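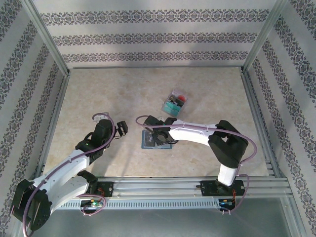 Photo: Clakton workshop. Walls in Skeniletti damask (gray), floor panel in Costhorpe beige marble.

## Section 4. Papering the walls, laying the floor, setting out the small items

Rev. March 12, 2022. Replaces the old loose sheet. Throw that one out.

Do section 3 first. Posts up and square, wall boards clipped in. If the boards still rattle go back and tighten.

### 4.1 What you need

- Skeniletti wallpaper, pale gray with the dark damask bands, one full roll
- Costhorpe floor panel, beige marble face
- Metal edging, two lengths, left and right
- Paste, wide brush, smoothing brush
- Long straightedge, pencil, sharp knife with spare blades
- Clear plastic box, small
- Red ball, the teal-green piece, the darker bits for the box
- Blue card

Back wall board is 1,182 mm wide. Wall height is 465 mm. Measure yours anyway, early kits were cut a hair over.

### 4.2 Papering

Back wall first, always. The sides get matched to it.

1. Wipe the boards down. Let them dry.
2. Unroll the paper face up on a clean table and find the bands. They run ACROSS the wall, side to side. Easy to cut the wrong way, so mark the top of each piece on the back in pencil.
3. Cut the back piece. You want three bands showing across the full width. Leave spare all round for trimming.
4. Pencil a level line on the board, 433 mm up from the bottom. Check it from both ends.
5. Paste the board. The paper goes on dry.
6. Hang the back piece to the line. Work from the middle out to the posts with the smoothing brush.
7. Cut the left and right pieces. Before pasting, hold each one up to the back corner and slide it until the bands meet. Pencil tick on both.
8. Hang the sides. Start at the back corner, work toward you.
9. Trim along the posts and along the bottom. New blade for every wall.

**Note:** the bands on the side walls look slanted when you stand at the front. They aren't. Side walls open out toward you and the pattern follows the wall. Check with a level before you pull anything off.

**Caution:** no paste on the aluminum posts. It dries cloudy and scraping marks the metal. Damp cloth, right away.

Small bubbles mostly go flat overnight. Big ones, slit with the knife tip, dab of paste, press.

### 4.3 Floor panel

1. Paper has to be dry to the touch. Not tacky.
2. Peel the film off the marble face, one corner only for now.
3. Tilt the panel in, back edge first, and lower it. Far corners should land at the feet of the two back posts.
4. Press down at the front. No rocking. If it rocks there's grit under it, lift and sweep.
5. Fit the metal edging down the left side, then the right. Push by hand. Don't hammer.
6. Peel the rest of the film.

**Caution:** don't drag the panel. The face scratches and the scratches show up more on the beige then they did on the old Sarmiento white.

Gap at the back wall? Up to 9 mm is fine. More than that, the panel has been put in back to front. Turn it round.

### 4.4 Filling the clear box

Wash the box first if it's new. Dry with a soft cloth, paper towel leaves lint and you see every bit of it through the sides.

1. Darker bits go in first.
2. Teal-green piece in next to them, low down, to the left.
3. Red ball last, upper right. It should show clearly through the side.
4. Lift the box and give it one gentle tip each way. If the ball drops to the bottom, take it all out and pack it again.

Fingerprints: wipe them now.

### 4.5 Setting out

1. Box goes near the center of the floor, a touch right of the middle and toward the back. Set it at an angle, not square to the walls.
2. Blue card goes flat on the floor, in front of the box and to the left. Light border all the way round should be visible. If a corner curls, put the card under a heavy book overnight.
3. Step back to the front. Look at the bands, the box, the card. Nudge as needed.

**Note:** no tape or putty under the card or the box. It pulls at the marble finish.

### 4.6 Cleaning and spares

Walls: dry duster only, top band down. Never wet the dark parts of the pattern, the ink lifts.

Floor: damp cloth, drop of dish soap, wipe dry. Take out the box and the card before you start.

Edging: run a dry toothbrush along the join, crumbs and dust collect there.

Replacement paper is sold by the roll only. Quote the batch number off the old wrapper when you order, grays vary from batch to batch. Rolls made before October have a slightly darker band and wont match newer ones on the same wall.

Go on to section 5, lighting.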